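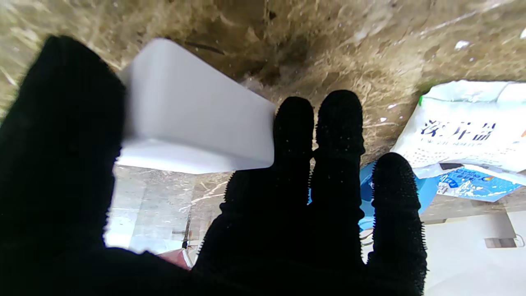

Print | E-mail

4.2 Dust and lint on dark pile fabrics

Dark upholstery has a bad name among people who clean for a living, and we were delighted to find how much of that reputation can be tested with simple tools. The survey homes in Dronden gave us 539 usable cushion covers, all of them in daily use and all washed at least once before they came to us. Section 4.1 dealt with the flat weaves. We turn now to the pile fabrics, where the most interesting differences showed up.

Pile changes the way lint settles. On a flat weave, loose fibers lie across the surface and most of them leave with a single pass of a dry brush. Between upright tufts they have somewhere to hide, and a brush that is too soft simply slides over the top. The length of the pile mattered less than we had expected. Stiffness mattered a great deal — short, stiff pile held on to fine dust through repeated brushing, while the longer and softer Clarel velour gave up most of its load on the first pass.

Color brings in a second effect, and it is easy to confuse with the first. Pale specks stand out against a black, bristly surface even when there are very few of them (Figure 6). Our raters scored black covers as dirtier than beige covers in nearly every home, yet the weighed lint from the two groups was much the same. We think this is a lovely result, as it suggests that many dark covers are being washed far more often than they need to be. It also explains a puzzle from the pilot study, in which the households with the darkest sofas reported the most cleaning and were still the least satisfied with how things looked.

To separate the two effects, we cut 300 swatches from new Dredis cloth in matching black and beige lots, with 15 swatches set aside from each lot as unhandled controls. The rest were loaded with a weighed mix of cotton lint and sieved house dust, left overnight in a closed cabinet, and brushed the next morning by the same operator. Each swatch received 15 strokes with the Van Acker hand brush, all in the direction of the pile. Swatches were weighed before and after, and rated by eye under the same daylight lamp used in Section 3.

The weights of the black and beige swatches stayed close together at every stage. The ratings did not, and the gap was widest after brushing, when only the finest material was left. A raking light made it wider still. Brushing against the pile lifted more dust from both colors, though it left the stiffer cloth looking ruffled, and several raters marked it down for that alone.

Figure 6. Pale specks of dust or lint clinging to a black, bristly surface.

Static is the obvious next suspect. The cabinet was kept at a steady humidity throughout, so the present data cannot speak to dry winter rooms, and we return to the December samples in Section 4.3.

Print | E-mail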